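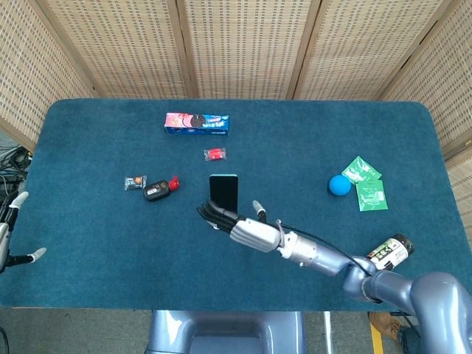
为什么要用中文写日记？

为了每天有一小段时间，用自己不熟的语言慢慢想事情。

2022年11月12日

今天这个问题又是我自己问自己的。我从四月开始用中文写日记，中间停过两次，一次因为感冒，一次因为懒。老师说日记里可以先写一个问题，再写一个回答，这样开头不会害怕。我觉得这个方法对我有用，所以一直这样做。

早上起得很早，外面还是黑的。Sarnholm的冬天就是这样，人先醒，天后醒。我烧了水，喝了一杯茶，然后坐下来看昨天写的那一页。昨天我写了“我把窗户关上了”，又写了“我关窗户了”，两个句子放在一起看了很久。语法书说，用“把”的时候，重要的是那个东西后来怎么样了。窗户关上了，好的。可是如果我只是想说我做了这件事呢？我查了两本书，两本书说的不完全一样。最后我决定两个都留下，等下次上课的时候问。

我的本子是在Stemville买的，那时候我还住在那里，楼下有一家小文具店。纸有一点黄，写钢笔字不会透到后面去。我数过生词表，因为这学期的目标是学会两千个词，不数不知道走到哪里了。现在是1,081个。比一半多一点。其中有一些词我认识，但是从来没有用过，比如“徘徊”和“惆怅”。我想把“惆怅”用在今天的日记里，可是今天我并不惆怅，所以只好这样提一下。

上午去坐106路公共汽车，到图书馆还书。车上人不多，我在心里练习声调。我的问题是第二声和第三声，特别是两个第三声在一起的时候。“你好”已经没有问题了，因为说了太多次，可是“雨伞”、“水果”还要先想一下再说。有时候我想得太久，对方已经开始说别的事了。

图书馆的中文书在二楼，一共只有一个书架，一半是儿童书。我不觉得看儿童书丢脸。我借了一本关于一只搬家的老鼠的书，书里有很多量词：一只、一条、一把、一顶、一床。“一床被子”我很喜欢。在我的母语里没有这样的东西，我们直接说数字和名词，中间什么都没有。学了中文以后，我觉得那个中间有一点空。

还书的时候，柜台的人问我要不要参加会话小组，在Owino咖啡馆，每两个星期一次。我说我考虑一下。“考虑一下”是一个很好的说法，比“不”客气，比“好”安全。走到门口我又觉得自己太胆小了，就回去拿了一张报名表。现在它夹在字典里，在“胆”字那一页。这不是故意的，是我正好在查这个字。

中午吃了面，放了太多醋。

下午做作业，是第13课，题目叫《我的邻居》。要写一段话介绍邻居。我的邻居我不太了解，只知道他们家晚上有时候弹钢琴，总是同一首曲子，总是在同一个地方停下来。我就写了这个。写完以后发现自己用了四个“总是”，改掉了两个，换成“每次都”和“老是”。然后又不放心，因为老师说过，“老是”常常有一点不满意的意思。我对钢琴没有不满意。所以“老是”又改回“总是”了。这样一段话写了一个多小时。

以前我用Fesine的练习册，每一课后面有答案，做错了马上就知道。现在的课本没有答案，刚开始我很不习惯，觉得像走路没有扶手。后来慢慢好了一些。错的句子在本子里放几个星期，再翻回去看，有时候自己就能看出来。四月的第一页我今天也看了，只有五行，写的是“今天天气很好，我很高兴，我吃苹果”。那个“吃苹果”应该加“了”。我用铅笔在旁边加了一个很小的“了”，没有擦掉原来的字。

晚上给家里打了电话，说的是母语，说得很快，挂了电话以后突然觉得有点累。也许是因为一天都在慢慢地想，忽然要快起来，嘴巴跟得上，脑子跟不上。家里问我学中文以后要做什么用。我说还不知道。这个回答在两种语言里都一样短。其实我想说得更长一点：我喜欢查字典，喜欢一个字分成左边和右边，喜欢写“赢”这个字，虽然每次写都要停下来想中间下面是什么。但是在电话里说这些，好像有点奇怪，我就问了家里的天气。

今天的生词：扶手、胆小、透、报名表、曲子。

还有一个问题没有解决：“想了一个晚上”和“一个晚上都在想”，到底有什么不同？我觉得第一个好像已经想完了，第二个好像还没有。但是这只是感觉，我没有找到书上怎么说。明天再查一查，也把报名表填好。名字那一栏，我打算写中文名字，字写大一点，写清楚一点。

十点半了，茶也凉了，先写到这里。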